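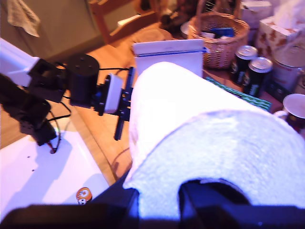
Table caddy (also table tidy, or in our house "the basket")

A table caddy is any open container that lives on or near a table and holds the small things people keep reaching for: napkins, tea bags, pens, a bottle opener, the odd clean cloth. I look after the kitchen pages of this little household encyclopedia, and this is the entry I've rewritten most often, mainly because everybody I speak to has a different idea of what counts as one!

Forms

The wicker basket is the old favourite. It's light, it doesn't scratch wood, and you can carry the whole lot to the sink when you want to wipe down. Metal and plastic ones came later, usually with dividers, and my own Rekmont has three compartments (I only ever use two of them). Some people don't bother with a container at all and simply give things a regular corner of the table, which I think still counts, though I've had letters about that.

Rolled towels sit nicely along the side of a basket. Fold in thirds lengthways, roll from the short end, tuck the loose edge underneath. A thick one takes up a surprising amount of room, so I keep mine to one per basket and put the rest in a drawer.

Kitchen roll

Kitchen roll is the awkward member of the family. It's too tall for most baskets and falls over if you so much as look at it, so it tends to stand by itself, on a mat or on a holder with a weighted foot. The Enaletti holder has a base 18 cm across and I've never managed to knock it down, and believe me, I'm clumsy.

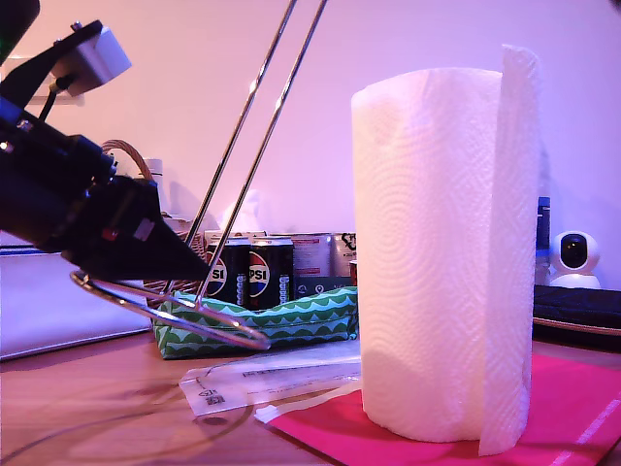

Should kitchen roll be kept on the table or on the worktop?

Wherever most of the spills happen. In a house where people eat, work and drink fizzy pop at the same table, that means the table.

Tins and canisters

Tea, coffee, biscuits and sugar all end up in tins sooner or later, and tins breed. The usual advice is tall at the back, short at the front, labels outwards. I'd add that a flat lid is a shelf whether you like it or not, and anything small put down on it will stay there till Christmas. A 500 g tea canister is about as big as I'd go on a table, and drinks cans are best kept to the front edge of the group where you can get at them.

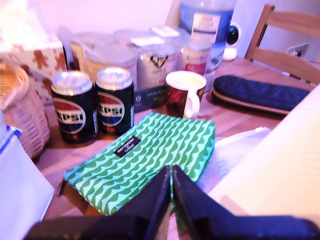
Cans, a mug and tins kept together, with a zipped pouch in front.

Zipped pouches are handy for all the flat bits (coupons, spare batteries, the takeaway menu). Oven gloves belong within arm's reach too, flat and dry, and never under the tins.

Loose utensils

Whisks are the big argument. Their loops catch on everything, so in a basket they drag half the contents out with them. I hang mine up. Others lay them straight on the table, handle towards the cook, and get on perfectly well.

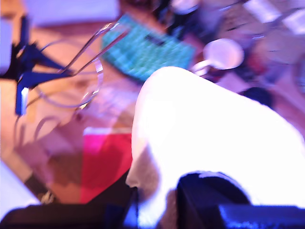
Morenike Omoregie disagrees with me on whisks and has written in to say that a tall jar, handle down, solves the whole problem, and that she's kept hers that way through two house moves without a single tangle. I've tried it since with an old Nivmont jar and it does work, as long as the jar is heavy enough.

See also: Bread bin; Cutlery tray; Tea towel; Trivet.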